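Korkor Dankwa
Thread, Tuesday

1/
Notes on cleaning a white desktop that has gone gray in the middle. Desk is a Vodden, long version, with the shallow curved cutout on the front edge. I have owned it for four years and cleaned it badly for most of them.

2/
First, sort the marks by type. Gray smudges are mostly skin oil plus dust, spread thin by a cloth that was already dirty. A pale rectangle is adhesive residue, or the spot where something shielded the surface while the rest aged. They need different treatment.

3/
Fingernail test. Drag a nail across the border of the rectangle. If it catches or feels tacky, it's adhesive. If it glides, you may have a color difference, and no cleaner will remove that. Try adhesive remover once, then stop.

4/
State of the desk before I started. Smudges and streaks across the middle of the top, faint rectangle near the front.

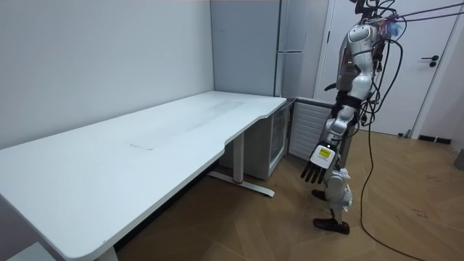
5/
Step one: dry pass. Clean microfiber, no liquid, long strokes toward one end. Grit is what scratches these tops, and spraying first turns it into paste. Shake the cloth outside and do it again with the other side.

6/
Step two: dish soap. Four drops in 1000 ml of warm water. I know that looks weak. More soap leaves a film, the film picks up dust, and you are back to gray streaks by the weekend.

7/
Wring the cloth until it stops dripping. Work in strips the width of your hand, overlapping slightly. Rinse the cloth after every strip. My streaks came from skipping this for years and moving the same dirt from left to right.

8/
Step three: plain water, second cloth. If your tap water is hard, use filtered. I run mine through a Filtora jug. On a white top under a window, mineral haze shows up at a low angle and looks exactly like bad wiping.

9/
Dry immediately with a third cloth. Don't leave it to air dry.

10/
The rectangle. Isopropyl on a cotton pad, never poured on the surface. Test under the front edge first. Hold the pad on the mark for 12 seconds, lift, wipe inward from the border. Wiping outward just makes a bigger rectangle.

11/
Mine caught the nail slightly, so adhesive. Two rounds of isopropyl took off the tack. A faint outline remains if you crouch and look along the surface. I am leaving it.

12/
Things I tried in May and don't recommend: melamine sponge (took the smudge off, left a dull patch in the finish), Cloritance spray (fine for the sink, too harsh here, and the smell hung around all afternoon), window cleaner (streaks).

13/
Front edge: it's rounded, so a flat wipe misses the underside of the curve. Fold the cloth over the edge and pull it along the full length. Go slowly through the cutout. That is where forearms rest.

14/
Legs and foot bars: same soap mix, old cloth. White metal shows shoe scuffs. A dab of baking soda paste on a fingertip handles most of them. Rinse well or it dries chalky.

15/
Cloths: Kaewmanee microfiber, 200 gsm, washed without fabric softener. Softener coats the fibers and they stop picking anything up.

16/
Maintenance from here is a dry wipe every evening and the soap pass when the gray comes back. Total time for the full job was a little over an hour, including the rectangle.

17/
To the person asking about furniture polish on a white top: no. It fills the texture for a day and then holds every fingerprint you put on it.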